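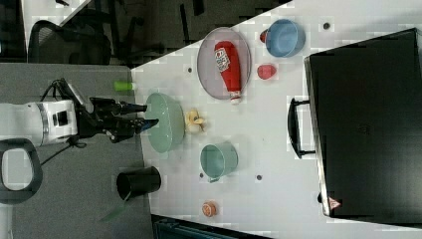 Build the boring robot first

Every few months someone at our shared workshop in Gittins asks what their first arm project should be, and I give the same answer with far too much joy: make it tidy up a table! Ours is called Zunar. It has eaten 15 Saturdays and I'd happily hand over 15 more.

People want welding, or chess. I get it. But toy fruit and a few dishes will teach you more than either. A bowl has a rim you can pinch. A cup on its side has to be approached from the proper angle. A toy strawberry is small and a sauce bottle is long, and the same two fingers have to manage both. We've logged 287 grasps so far and I still lean in for each one, like it's the last over of a close match.

A plate is harder than it looks, too. When something is resting on it, the gripper has to come in over the rim without shoving the whole lot sideways — and a person does that without a thought.

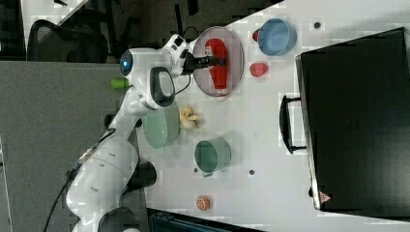 Share the thing

My other strong opinion is that an arm belongs in a shared room. At home I'd have given up by the third weekend. In a workshop there's always someone who knows cables, or wants a turn, or has a better idea about where the bowl should go. Put yours where people walk past.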